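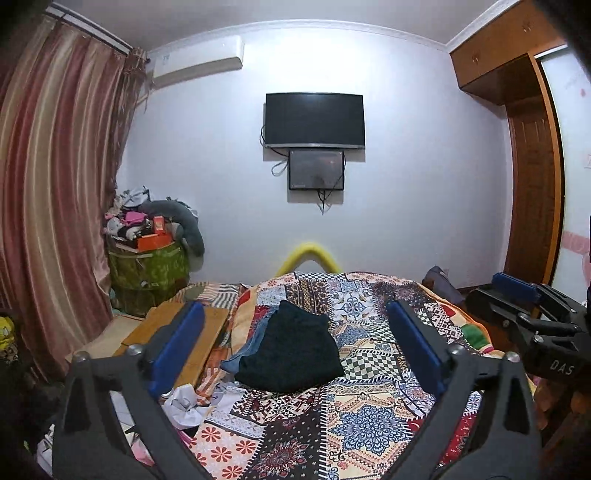
Search the manual Go

4. Setting up the aperture tracker

Once your recordings are on the computer, Warkus needs to learn how far open your gripper is at any moment. It reads this from the blue pads on the fingers, so you'll go through these steps once for each gripper you own (and again if you ever change the pads, I'm afraid).

1. Open Warkus and choose Tools, then Aperture. The first launch can take up to 50 seconds, so please don't click twice!

2. Load a clip in which both fingers spread all the way and then close completely, at least 8 times.

3. Pause with the fingers wide apart and draw a box over each blue pad. Stay a little inside the edges, and leave the black part of the finger out.

4. Press Set Open. Move on to a moment when the pads touch, and press Set Closed.

5. Play the clip and watch the curve. It should rise and fall smoothly with the fingers.

Note: Patterned bedding with blue in it can pull the tracker away from a pad. If the curve jumps, lower Color Range to 12 and draw the boxes again. A second gripper lying in view can do the same, so tick Foreground Only.

Caution: Set Open overwrites the earlier profile without asking. Save a copy first, under a name you'll still recognize in February.

6. Click Save Profile and go on to section 7, Exporting.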